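Moving Week, Minus the Week

We got the keys on a Sunday, at four in the afternoon, which gave us exactly one evening to get out of the old apartment before the cleaning crew showed up. I had been so smug about this move. I had a spreadsheet! I had colored tape! And then the truck place in Cowie called to say our truck was still out with the last guy, and could we maybe do with a cargo van instead.

We could not maybe do with a cargo van instead. We did it anyway, in four trips.

If you've been reading here a while you know I lived in that apartment for a long time, and that I complained about it pretty much the whole way through. The radiator that banged. The bathroom window painted shut by somebody in another century. But I got weirdly teary taking down the shower curtain, of all things, and had to go sit on the edge of the tub for a bit. Kenneth Baxter from downstairs (many of you will remember him from the Great Leak post) came up to see if we needed a hand, found me in there, and went and carried boxes without saying a word about it. I'm going to miss that man.

So, the packing. I started in February with the books, because every article says to start with the books. What the articles leave out is that you then live for weeks with a wall of boxes and nothing to read. I ended up buying a paperback at the drugstore. It was terrible and I loved it and now I have one more book.

I counted the boxes, by the way, because my sister bet me I'd go over a hundred. The final number was 161. She's getting a dinner out of me, and she has already picked the restaurant, and it has cloth napkins. 36 of those boxes were kitchen. I don't even cook that much! I make the same five things! But apparently I make them with every tool known to man, including two potato ricers, and I could not tell you the last time I riced a potato.

The new place is in Nenholm, on the second floor, with actual closets. The kitchen is smaller, though, so I've been trying to be strict about what gets to come back out. My rule is that everything sits out on a table first and I have to walk past it for a day. If I haven't thought about it by bedtime, it goes in the donation pile. I'm a soft touch, so the pile is small.
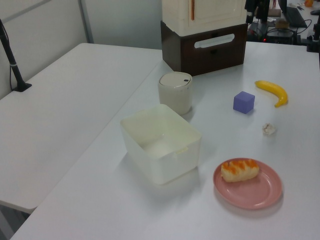

Still undecided: the storage box, the pink plate and the little canister with the gray lid.

My mother thinks the rule is ridiculous. She has lived in the same house since before I was born and her system is that you find a cupboard and you close the door on it. I can't say she's wrong. She came over with a lasagna and a bag of lightbulbs — the lightbulbs were the better present, as the last people had taken every single one — and rearranged my spice shelf while I was on the phone with the internet company. I put it back after she left. Sorry, Mom.

The money side, since a few of you asked last time. The van, the gas, the tape, the extra boxes and a very large order of Thai food for everyone who helped came to $700. I'd budgeted less, and the part I'd do differently is the boxes. I bought them new like a fool, and then it came out that the woman across the hall here had a whole stack in her storage unit that she was dying to get rid of. Ask around first. Liquor stores too, although the ones I called in town all wanted me there at seven in the morning.

Things I have not found yet: the good scissors, the bath mat, one of the two screws that hold the headboard on, and my winter boots, which I am certain I labeled. Things I've found three times over: phone chargers, birthday candles, the instructions for a fan I no longer own.

The neighborhood is nice so far. There's a bakery on the corner that does a cardamom bun I've had more often than I'd like to admit, and a bus that goes straight to work if I'm out the door by eight. The upstairs neighbor plays the clarinet. I haven't made up my mind about the clarinet. He's working on one song and he gets to the same spot each time and stops, and I've started humming the rest of it at the sink.

Next up is the bedroom, where I'm still getting dressed out of a suitcase. I want to paint before I put the dresser against the wall, and I've got four sample cards taped up by the window, all of them green. If you have feelings about green, the comments are open.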